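The Level at Nonstead

The gauge house at Nonstead stands on the left bank, 25 meters below the weir. It holds a float in a pipe, a pen on an arm, and a drum that turns once every 7 days. The keeper changes the chart, winds the clock and reads the brass staff outside through the window. The two readings are entered side by side in a ledger with green covers. When they differ by more than a finger's width, the keeper writes a note.

I was keeper there for 15 years. In that time I wrote four notes. The first three concerned silt in the intake pipe, and were settled with a rod and a bucket.

The fourth concerned the river.

I had come in on a clear morning in April to change the chart. There had been no rain in the valley for nine days, and the weir was running thin and even along its whole length. The pen line was flat until a little after two in the morning. At that point it dropped, stayed down for the width of one hour, and came back to the same height as before. The corners were square. A river does not make square corners. When the gates upstream at Sidik are closed, the level falls in a long curve, and it takes most of a day to return.

I considered the float first. A float can stick, but a stuck float holds the line where it is. I considered the clock, which was four minutes slow, as it usually was. I considered that somebody had come in and lifted the pen. The door had been locked and the ink was continuous through the drop, with no blot at either corner.

Then I went outside and looked at the staff. Below the waterline of that morning, on the stones of the bank, a band of weed had gone pale along its upper edge. It followed the bank as far as the bend. I put my hand in to touch it and the weed was brittle, under the water.

I wrote the note. I gave the times, the two levels, the condition of the weed and the error of the clock. I sent one copy to the office at Gazi and kept one in the ledger.

Gazi replied after three weeks. They asked whether the pipe had been rodded. I rodded the pipe and told them so. They asked whether the keeper at Sidik had moved a gate. I had already written to Sidik, and had the answer in front of me: no gate had been touched, and the level there had not changed. The water above us had gone on arriving, and the water below us, by the record at the mill, had gone on leaving. Only our reach had been lower, for one hour, by the height of a chair.

I worked out the volume on the back of a used chart. I did it again with the bend included. Either way it was a large amount of water to put somewhere and then return.

After that I slept in the gauge house on clear nights. There was room for a cot if the ledger shelf was folded up. I took a lamp, a second clock and a jar of coffee. I set a stake in the shallows with notches cut in it, so that I would have a reading that did not depend on the float. For most of a summer the stake, the staff and the pen agreed, and I learned a good deal about moths.
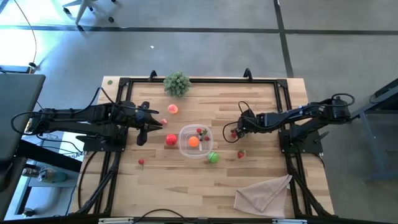
The keeper at Sidik thought I should stop. A gauge that is wrong once is a gauge, the letter said, and a keeper who sits up for it is going to see something sooner or later. You have a flat line on either side of it. Keep to the flat line. I read this twice and put it in the ledger with the note, as it bore on the same matter.

It happened again on 21st October. The second clock said eight minutes past two. I had been listening to the weir, and then I was not listening to anything. I took the lamp out to the step.

The river had gone down. It had not drained, and there was no current toward any opening that I could find. The surface was simply at a lower place and perfectly smooth, and the weir behind me was dry along its lip. My stake stood clear of the water by six notches. Beyond it were stones I had never seen, laid close together and in rows, with a groove worn down the middle of them. The groove was the width of a cart wheel. It came from under the far bank, crossed the bed at an angle and went in beneath the gauge house.

I held the lamp up and counted what I could of the rows, for the note. The air smelled of cut hay. Somewhere on the far side a gate was opened and closed, and it had a latch that needed oil.

I did not go down. I have been asked about this since, mainly by myself. I had a reading to take at half past, and then another at the hour, and I took them. The pen was down where it should have been. For once the staff could not be read at all, and I entered a dash.

At eight minutes past three the water was back. I was looking at the stake and I still cannot say how it returned. There were six notches showing and then there were none. The weir was loud.

In the morning I opened the ledger to write the fifth note. It would have gone on page 646, under the ordinary readings. I wrote the times and the two levels. I wrote that the clock had been checked. Then I went through the old ledgers, which are kept in the tin chest, back to the first of them, when the house was new and the keeper had a slanting hand and poor ink.

There were dashes in the staff column. I had always taken them for mornings when the keeper overslept. Each one had a time beside it, very small, and the times were all the same.

I closed the chest and fetched the oil can from its hook. I filled it, wiped the spout, and left it outside on the step on the river side, where it could be reached.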